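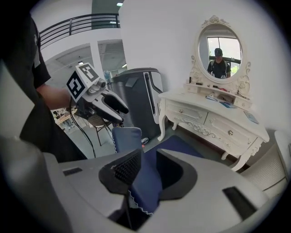 *Left gripper view, navy cloth held between the two pads, right gripper over on the left side.*

**Ticket 823: Evelby hand-held pair, left unit drops out of sync**

Hi Evelby support! Me again, same kit as my April ticket. We're trying out the pair before we decide whether to buy more, and mostly I love it (the grip on thin cloth is so much better than the Doreo set we had before), but I've got a sync problem I can't shake.

**What happens:** I start a session with both units, everything lines up fine, and then somewhere in the cloth folding task the left video slides behind the right. Worst one so far was 800 ms by the end. The jaw width readings stay with their own video, so I think it's the clock and the sensors are okay?

**Setup:** two hand-held units, cube marker on top, Indden recorder app, firmware 4.

**Tried so far**

- Restarted both units and the recorder. Good for one session, then it came back.
- Swapped the cables left to right. Still the left unit!
- Ran the left unit by itself for 11 minutes. Clean log, no warnings at all.
- Switched from the navy cloth to a plain block, in case the gripping had something to do with it. Same drift.
- Reset the clock from the Londoño plugin menu. It says "done" right away, which seems awfully fast to me.

**Update, 2:40 pm:** your reply said to turn off auto sleep on both units. I found it on the right one, but on the left the menu line is grayed out and I can't tap it. Is that a firmware thing? Both say 4 on the about page, so I figured they'd have the same menus.

**Update, 4:15 pm:** did the full reset on the left unit, and now the sleep line works. Turned it off, ran two sessions, and the drift is way down but still there (I can see it when I scrub through both videos side by side). Logs from both are attached. Could you keep this one open until you've had a look? And if you want the left unit back for a swap, please send the replacement first, we only have the one pair.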